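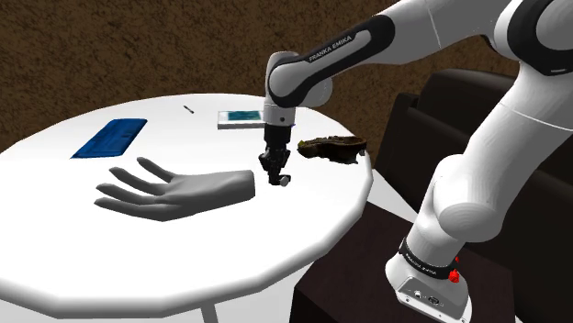 Fatima Briggs would gladly pay more for her season ticket, she told us, if Cinbridge would only hang on to its young players for once.

Football / Club news
2 min read

Plenty of fans feel the same way after the club agreed to sell its third academy midfielder since November, this time to Lirham – and for a fee that hasn't been made public. Cinbridge drew 3540 people to its last home match, 400 more than the one before, and manager Josué Bastos says he hopes to sign a replacement before the trip to Kusham.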